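Pendham chapel lunch after the September baptisms, anyone sorting it?

pewtwelve
Been asked to find out. Last year we had 205 through the door and ran out of soup. Is it the hall again or the Kirui rooms? Need to tell the Stememmont lot soon as they're bringing a coach

marrow_jan
Hall. Kirui rooms are booked. Crockery's mostly sorted too

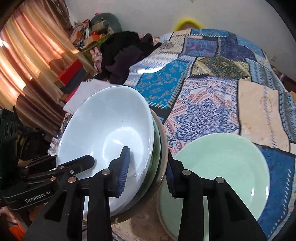
What time does the service start?
Half ten, with the baptisms straight after the second hymn.

oldbellows
Half ten is too early for the coach. Said this last year. Eleven please

marrow_jan
Eleven means eating at one and the little ones go wild. It's in the newsletter now anyway

oldbellows
Newsletter can be changed?? 15 of the Stememmont folk are over eighty

pewtwelve
Could start with a longer sing, then latecomers only miss that. Also Awuor Makokha is preaching, she wont mind waiting a bit

tansy
Bit rude to the choir calling it a bit to miss. Just saying

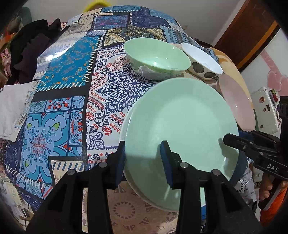 Who do I tell if I want to be baptised?
Have a word with Awuor after any morning service, she'll go through it with you.

oldbellows
Fine, half ten, but someone rings the coach firm. And can we not spend 800 on a marquee again

marrow_jan
It was 200. The rest was the heaters. Ringing Illance coaches tomorow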